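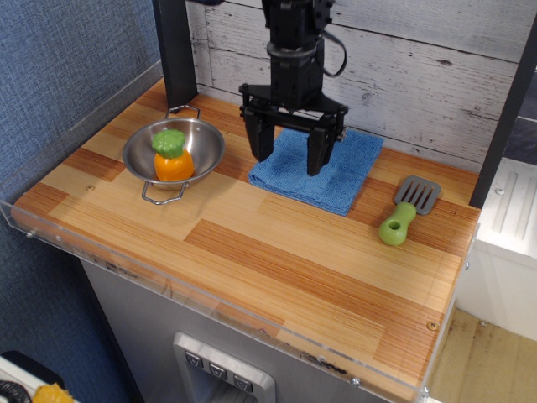

I keep getting asked what rules I follow at the bench, so I'm writing them down. Most came from Dougal Jardine, who ran the arm cell at Aldale before I did. A few are mine.

Clear the reach first. Anything the arm could hit that isn't part of the task goes off the counter. A bowl, a cloth and a toy spatula are plenty to work with, and every extra item is one more thing to bump.

Loop the cable with slack and then run the wrist through its full range by hand. If it pulls tight anywhere, redo it. We lost a connector in March that way.

Slow speed for the first 10 runs of any new task. I don't care how good the last task looked. After that, step up a little at a time and write down each change.

Cloth needs its own rule. The finger tips have to come right down to it to get a hold, so the height limit matters more than it does with a bowl. I set the limit against the bare countertop, then again with the cloth folded in place. Vellik's cell only does the first check. I think that's a mistake, but they have softer fingers than we do.

One person has the stop button and does nothing else. If you're holding the stop, you aren't typing notes or moving the spatula back. Arthur and I swap every 24 runs so neither of us gets sleepy.

Hands stay outside the posts while the arm has power. Paused counts as power. I've seen people reach in to straighten a towel during a pause and I've done it myself.

Log the failed runs too, with a short note on what went wrong. "Missed" is too short. "Left finger slid off the fold" is fine.

I still need to write up how we check the edge guard screws. Dougal has his own list for that and I've asked him to send it.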